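Demonstration collection is the stage of robot learning in which examples of a task are recorded for later use in training a control policy. An operator guides the arm through the task, and the system stores camera images together with the commands sent to the joints. Each complete recording is called an episode.

The Husby kitchen series is a set of such recordings made on household counters. It was planned by Auður Thoroddsen and Victor Wanyama at Radeck, and its first release is dated 8/23/24. The series covers 35 tasks, most of them involving the movement of small items between plates, boards and containers. Two operators share the work, and each task is recorded under six arrangements of the counter.

Views from more than one position are generally stored. A wide view shows the arm in relation to the work area, while a camera at the wrist shows surfaces and edges at close range – often with only part of each object in sight.

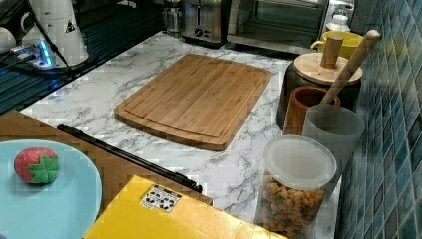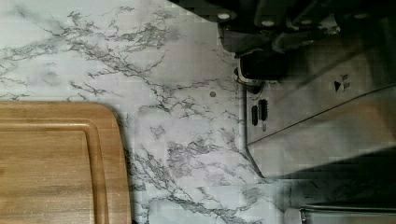
Marble-patterned counter with a cutting board, in a wider view (first) and from the wrist camera (second).

Everyday clutter is normally kept in place during recording. A policy trained only on bare surfaces may respond poorly to a toaster or a row of canisters, even when these have no part in the task. Operators therefore shift the board and nearby items between episodes.

Episodes are reviewed before release. Bernd Nolte's notes for the series list long pauses and lost camera images as grounds for removal. Failed attempts are kept under a separate label, a practice adopted in October from the earlier Clerton set.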